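From: Percy Giraldo
To: Golell House list
Date: Aug 31, 2021
Subject: Re: [golell-house] Coffee on the second floor, again

Imogen wrote:

> Could somebody please say what the arrangement is with the coffee
> machine? I was under the impression that we all bought our own
> capsules and put our initials on the sleeve. I bought a sleeve of
> the Zoubi dark ones, put my initials on it in felt pen, and came
> back on Thursday to a sleeve with my initials on it and nothing
> inside. I don't want to make a fuss. I would just like to know
> if this is a shared thing or not, and if it is, who is paying.
>
> Also, is anyone descaling it? It was making a noise.

Imogen, you are quite right to ask, and for a person not wanting to make a fuss you have done it very well.

The arrangement, as far as there is one, dates from April, when the old filter jug gave up and we had a whip-round. The idea was that everybody would bring their own capsules. This lasted until somebody (me) ran out on a Friday afternoon and borrowed one, meaning to replace it, and somebody else saw me do it and took this as a change of policy. I think your Zoubis fell to the same spirit of enterprise. I had one of them. It was very good. I owe you a capsule and you shall have two.

What I propose is this. We stop initialling things. I'll order a mixed box from Venetti each month, everyone who drinks from it pays in, and anyone who only has tea is left in peace. The box is 32 pounds, and split between those of us who came forward last time it is roughly the price of one bad sandwich each. If you'd like to be in, reply to me and not to the whole list. The last time we voted on something here I received the word "yes" from people who hadn't read the question.

On strengths: I have learnt the colours, slowly and at some cost to my sleep. In the Venetti box the purple is the strong one and is not to be given to visitors after three o'clock. Red is the ordinary one. Orange has a flavour that the leaflet calls "rounded". Light blue is the decaf, and I would ask whoever keeps leaving only light blues on the stand to examine their conscience. Put one back of the sort you took, if there's one in the cupboard.
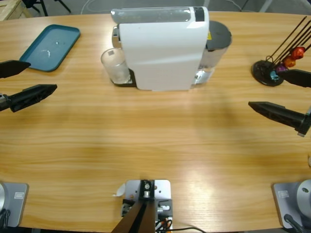
The noise, I'm fairly sure, is the pump asking for water. The tank lifts off the back, and the round lid comes off the tank, and neither needs force. Please fill it from the filter tap by the window, as the other tap is what gave us the scale in the first place. As for descaling, I did it in July with a sachet of Zatidus and will do it again this week. It takes the best part of an hour, so I'll start after lunch on Thursday and put a note up. Please don't make a coffee through it while the note is there. Someone did in July and was brave about it.

Two smaller matters. The teal tray is for carrying cups to meetings and wants a wipe when it comes back, sugar included. And use a proper cup if you're having a long one. A glass fits under the spout perfectly well, but you then have to pick it up.

I'll send the order off on Friday morning. Names to me before then, please, and money in the envelope in my pigeonhole, in coins if you must.

Percy
Room 290, extension 521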